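The Long Game of Borrowing a Ladder

What you owe the neighbors, and how long you get to owe it
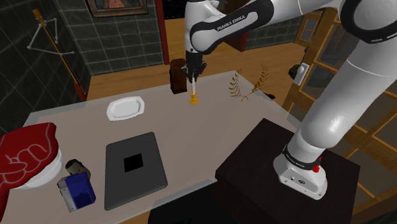
How long can you keep something you borrowed before it becomes rude?

Two weeks for a tool, one month for a book, and until the next meal for a dish, if you go by what most people on my street told me. Past that point you're still a borrower, but you're a borrower with a reputation.

I've had Zoltán Borbély's ladder since April. It's a good ladder, better than anything I would buy for myself, and it's leaning against the side of my house where he can see it from his kitchen. He has never mentioned it. He waves. I wave. Between the two waves stands a ladder.

I went up it exactly once, to get a tennis ball out of the gutter. It wasn't my tennis ball. I don't play tennis and neither does anyone in the house, and I remember feeling that the ball was really somebody else's problem, and that the ladder had therefore been borrowed in a spirit of public service. That feeling got me through May.

Druledbridge is the kind of town where this matters. It has 2,000 people, one hardware store, and a great many garages, and the contents of those garages move around all year like weather. The hardware store, Hura, is run on the understanding that you'll come in, ask what a thing costs, whistle, and then go home and find out who already has one. Ajith Pinto, who has worked the counter there for 12 years, told me he can name the owner of nearly any tool in town.

"Somebody asks me for a post-hole digger, I say I've got one for sale, or you can go see Gizella," he said. "They go see Gizella."

I asked whether this was a sound way to run a store.

"They come back and buy the posts," he said.

Gizella Takács does own the post-hole digger. She also owns a tile cutter, a cider press, a folding table long enough for a wedding, and a carpet cleaner that sounds like a truck going uphill. She bought every one of them for a single job and then found that she'd become a place people go. She's a retired bookkeeper and she keeps a notebook by the back door, with columns. Your name goes in the first one. What you took goes in the second. The third is headed Condition, and she fills that one in when you bring the thing back, while you stand there.

I've seen my own line. It says "carpet machine," and under Condition it says "hair."

"I don't mind lending," she told me, closing the notebook before I could read anybody else's. "I mind guessing."

I thought about that on the walk home, mostly as a way of not thinking about the ladder.

There are two schools on this. The first is Gizella's, in which a loan is a loan and has edges. The second belongs to people like Zoltán, who hand you the thing over the fence and say "whenever." I used to think the second kind were the generous ones. I now believe "whenever" is the most expensive word you can accept from a neighbor. A due date can be met. You can't meet "whenever." You can only wonder, every morning with your coffee, whether it has come and gone.

Sunee Kamolrat moved here from a city apartment where she had never borrowed so much as an egg. In her first month in Druledbridge three separate people came to her door to lend her things she hadn't asked for. One was a snow shovel, and this was in summer. She took it for a threat.

"I thought, what do they know about this driveway?" she said.

What they knew was that it drifts. She used the shovel until it wore down at one corner, then bought a new one and tried to give it back in place of the old. The owner wouldn't hear of it. He wanted his own shovel, worn corner and all. So now she has a new shovel, he has a bad one, and she feels guilty whenever it snows. She tells this story well and she has told it at, I think, every gathering since.

Her case raises the question of replacement, and I can report that the town is split down the middle. If you break it, you buy another one; everyone agrees so far. But a drill that was old when you borrowed it and died in your hands? Did you kill it, or were you merely with it at the end? Ajith says you split the cost. Gizella says you look in the Condition column. Zoltán, when I put it to him in a general way, said he wouldn't worry about it, and I lost most of an evening to working out what he meant.

Food containers are their own branch of law. A casserole dish that comes to your house full can't go home empty, and whoever made that rule has a lot to answer for. Hajnalka Dobos brought us a noodle bake when my husband had his knee done. We sent the dish back with banana bread in it. It returned with plums. We have now been passing the same blue dish back and forth for two years, and as far as I can tell neither household is able to stop. I've baked things I didn't want to bake. She has confessed, under light questioning, to buying a coffee cake at Gál, the bakery out on the county road, cutting it into uneven squares, and putting it in the dish as if it were hers.

"You did that in March too," my husband said to me, when I passed this on as scandal.

I did do that in March too.

A few towns over, in Tusine, they tried to make the whole business official. There was a shed, a sign-out sheet, and a set of rules taped inside the door. I drove over to look, expecting to come home with a lesson for the rest of us. The shed was tidy and nearly everything was in it, which seemed like a good sign until the woman with the key told me that it's nearly always all in it. People use the shed if they're new. Once they've been around a while they go next door and ask, and stay talking for half an hour, and come home with the hedge trimmer and also some rhubarb.

I liked the shed, for what it's worth. The shed would never wave at me.

Books are hopeless, by the way, and I left them out of most of these conversations on purpose. A person who lends you a book doesn't want it back. They want you to have read it, and they'll ask. I have 13 books on my shelf that belong to other people, and I've read the first chapter of each so as to be able to say "I'm just getting into it." I've been just getting into one of them since before we had the roof done. Its owner has since moved to Oregon. I don't know what the rule is there. I may have inherited it.

What all of my neighbors agreed on, even the ones who agreed on nothing else, is that you should never return a thing dirty and you should never return a thing silently. The clean part I understand. The silent part took me longer. It seems the great sin is to leave the item on the porch while they're out, the way you'd leave a package. Sunee did this once with a pair of loppers, thinking it was polite, and was told later, gently, that the owner had been hoping to hear how the pruning went. He'd had opinions about that tree for years. The loppers were more or less the price of admission.

So the conversation is owed as well. This was bad news for me, because the conversation I owe Zoltán has been gathering interest since spring. I'd have to say something about the ladder being here so long. He'd have to say it was nothing. I'd have to tell him about the tennis ball, and he'd want to know whose it was.

I went over at last in the evening, around the time he usually waters. I carried the ladder the long way, down my drive and up his, because there was no getting it over the fence alone. I had wiped it down. I had a loaf of something under my arm. He turned off the hose and looked at the ladder for quite a while.

"That's Hajnalka's," he said.

She's had his since the fall, apparently. He told me to hang on to this one for now, and took the loaf.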